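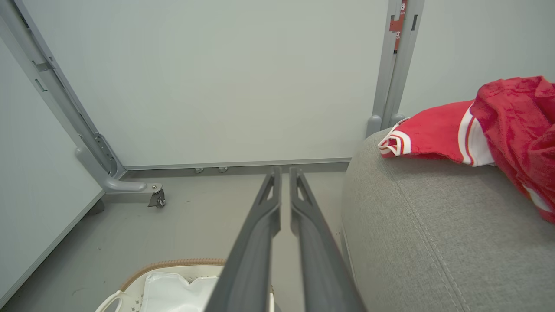
Resistance bands or a cable tower for the spare room?

Home | Forums | Home Gym Talk | New Posts | Search

tassiebound
Hi all, long-time reader, first proper post. We moved to Trendesham in September and I finally have a spare room to train in (my partner calls it the study, we'll see who wins). I've been using a set of long loop bands for rows, presses and face pulls, and I love them, but I keep eyeing off the Nerinik cable tower. It would take up a fair bit of the wall and it isn't cheap. Has anyone gone from bands to a tower and been glad of it? I'm mostly after keeping my shoulders happy, with a bit of muscle as a bonus.

plodder33
Welcome! I went the other way, if that helps. Had a tower for six years, sold it when we downsized, and I've been on bands ever since with a decent door anchor. My shoulders feel better than they have in ages. The pull gets harder towards the end of the movement, so I never feel yanked about at the bottom. Save your money, I reckon, and buy yourself a good bench.

kilojoule_kate
Lovely to have you here, but I'm going to disagree with plodder, fondly as always. Bands are grand until you want to know whether you're getting stronger. Stand a little further back and the whole set changes! With a cable you move the pin and there's your answer. I have the Tranarine one, an older model, and I use it for nearly everything except squats.

plodder33
Tape on the floor, Kate. I've told you before. Same spot every time.

kilojoule_kate
And the band is still the same band after two years of stretching, is it?

plodder33
Fair point, I do replace them. Still cheaper than a tower!

mossygum
Can I put in a word for checking the wall first? Our house is old and the plaster is rubbish, and I had to find the studs and fix a timber backing board before anything could go up. It took me a whole weekend and a good deal of muttering. If you're renting, look for a freestanding one, and measure your ceiling height before you fall in love with anything. Also do check your bands for little nicks near the anchor. I had one go at 6 in the morning and it woke the entire household.

tassiebound
Oh, that's really useful, thank you mossygum. We own the place but I have no idea what's behind the paint. Kate, is yours noisy? The bedroom's next door.

kilojoule_kate
A bit of a clunk if you let the weight drop. Lower it slowly and put a rubber mat under the base, and you should be fine. A wipe of silicone on the guide rods helps too (check your manual first, they're not all the same).

mossygum
The Pirihi has a quieter pulley to my ear, but I've only used my brother's.

tassiebound
Right, I'm going to tap the walls tonight and keep on with the bands for now. Plodder, which door anchor do you use?

plodder33
Just a plain strap one with a fat foam end. Put it on the hinge side and shut the door towards you, so you're not pulling it open.

Related threads
Best flooring for a garage gym
Adjustable bench wobble, any fixes?
Band rows vs dumbbell rows
Storing bands out of the sun

We use cookies to keep you logged in and remember your settings. Accept | Manage preferences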